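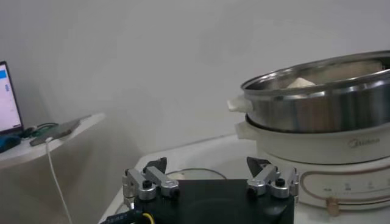
Small Kitchen, Small Laundry: Notes for Residents

By Tullio Messina, Marino House newsletter, 2025-07-18

Many of you asked me in June how to keep the shared kitchen and the washing machine in good condition. I am not a professional, but I have lived in this house for 16 years and I have made most of the mistakes already.

First, the Midea cooker. The steel steamer pot can stay on top when you are cooking again the same evening. Otherwise please wash it and dry it with a cloth, also under the rolled rim, where starch from the buns likes to stay. Wipe the control panel with a damp cloth only – no spray, please. Glass lids go on the white counter and never on the edge. We have lost 2 lids this year.

Phones and laptops are welcome on the wall shelf, but keep your cables together and away from the steam.
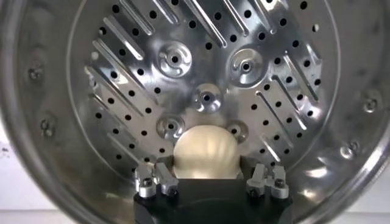
The Drum

The steel inside the washing machine has many small holes, and soap can collect behind them. Once a month I run it without clothes at 90 degrees, with no detergent. After this I pass a dry cloth along the raised ribs of the back wall and into the round hollows near the middle. A soft cloth is enough. Wire sponges leave scratches, and then the fabric can catch.

Leave the door open for 2 hours after the last wash of the day. Check also your pockets – I found a coin from Drekberg in there last month, and the owner can collect it from me on the second floor.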